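Visit report: Jandau assembly plant, training cell and line 3

The visit was arranged through Penent, which supplies the fixtures for line 3, and took most of one day in February. Eleven of us had signed up and seven came. We were met at the gate at 8:30 and given overshoes, ear plugs and a two-page safety sheet that had to be signed on both sides.

Jandau makes light household goods, chiefly stools, clothes stands and folding racks. Until two years ago final assembly was done entirely by hand at benches, in two shifts. The plant has 87 people on its payroll, of whom 82 were there before the first robots were installed. Management gave us these figures in the opening talk and a shop steward confirmed them later in the day, which I note only because the two parties did not agree on much else.

Line 3 is the automated line. Parts arrive in trays, are picked by four fixed arms, and leave as finished frames. The rated output is 1,006 units per shift. The shift we watched had stopped twice before ten o'clock, once for a tray loaded backward and once for a sensor fault that cleared on restart. Each stop is logged on a terminal at the end of the line, and the log must be closed by an operator before the arms will move again. One operator told us she spends more time on the log than on the stops.

The job titles have changed. There are no assemblers on line 3, only "cell operators" and "cell leads." A cell operator loads trays, clears faults, checks one frame in every batch by hand and signs the check sheet. The pay grade is one step above the old assembler grade. The lifting is lighter, and the plant nurse reports fewer complaints of wrist pain. On the other side, the operators stand alone for most of the shift. The benches used to seat six across from one another, and several of the older staff brought this up without being asked. Breaks are now staggered to keep the line covered, so people who used to eat together no longer do.

Training takes five weeks. Žofie Kollár runs it and spent an hour with us on the course outline. The first two weeks cover safety zones, stop categories and the log. The third covers fault recovery. The last two are spent in the training cell with a two-armed unit under the supervision of a cell lead. She said the hardest thing to teach is when to leave the machine alone. Former assemblers see a part sitting a little off and want to reach in and straighten it. The cell stops when the zone is entered, and every entry is counted against the shift. She would like the counting dropped for the first three months after training. The request has been with the plant manager since the fall.

Software for the training cell comes from Darnetti, and the service contract is with Cieślak, whose nearest technician is two hours away by car. Small repairs are therefore done in house. Two of the operators have been certified to change gripper fingers and cables, and both have been moved up a grade. Whether this will be offered to others was asked twice and not answered clearly.

After lunch we were taken to the training cell. The work is done over black sheeting, and the white frames handled there look like stools. Talking is discouraged while the arms are powered, so questions were held until we were back in the corridor.
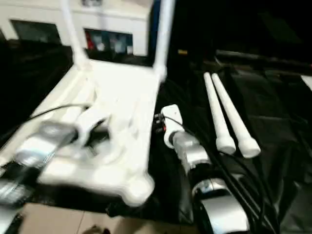
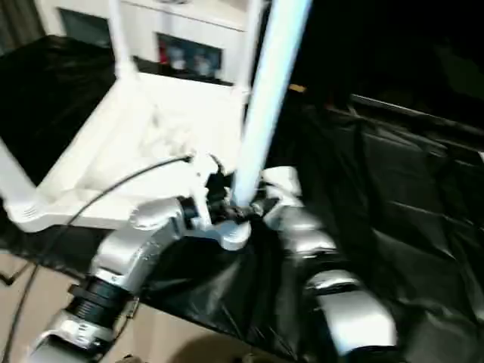

Szymon Jakubowski, reading a draft of this report, wrote back that it makes too much of the benches and too little of the hours. By his account the night shift at a plant like Jandau is where the change is felt most: fewer people are needed to keep a line covered, and those who remain are the ones with the least say over the schedule. He would want to know who closes the log at three in the morning, and whether that person has anyone to call when the fault does not clear. "You saw the day shift with the trainer present," he added. "Ask to go back at night."

I have written to the plant to ask about night cover and the pay grade for in-house repairs. Penent has offered to arrange a second visit for those who missed this one. Names should reach me before the next meeting, with shoe sizes, as the overshoes provided were too small for two of the party.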